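Subject: Re: [Garkmont-users] moving the archive to the new box

On 18/10/2021 Steinar Lauritsen wrote:
> Is the choir archive staying on Colov over the winter, or do we all
> need new logins?

Hi Steinar and all,

New logins, sorry! I've copied 2,235 of the 3,058 scores so far, and the scans from the Hafþórsson collection come last (they're huge). Old bookmarks keep working until November. If your Notero folder shows up blank, log out and back in before you panic, I sure did!

Some green motherboard:
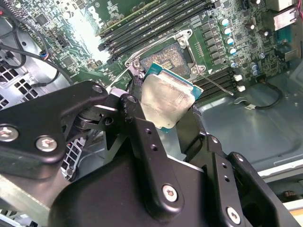
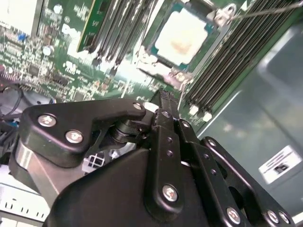

Steinar has since asked whether the alto parts could go over before the Hafþórsson scans, as the altos are practicing from them already. Fine by me, I'll start on those tonight.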